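Monday, January 25, 2021

So I finally did it, I signed up for the winter reading challenge at the Okesley library! Twenty books by the end of spring, which sounded totally fine when I was standing at the desk in my big coat and sounds a lot less fine now that I'm eight in and stuck on a 400-page novel about salt merchants.

My friend Máté Kovács talked me into it back in December (he reads on the bus, in line at the bank, probably in the shower). His big tip was to quit any book I don't like by page 50. I'm terrible at that. I always think it's going to get better, and then it's one in the morning and I'm mad at a salt merchant. 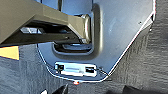 The other thing I've been trying is reading two at once, a heavy one for the afternoon and something silly for bed. Right now the silly one is an old mystery set in a seaside hotel, and I love it so much! Everybody in it is rude and they eat constantly. I already put a hold on the next one in the series, but there are a bunch of people ahead of me, so who knows when I'll get it.

Anyway, if you have a favorite short book, please leave it in the comments. Short is the important part, I have twelve to go. Poetry counts too, I asked at the desk.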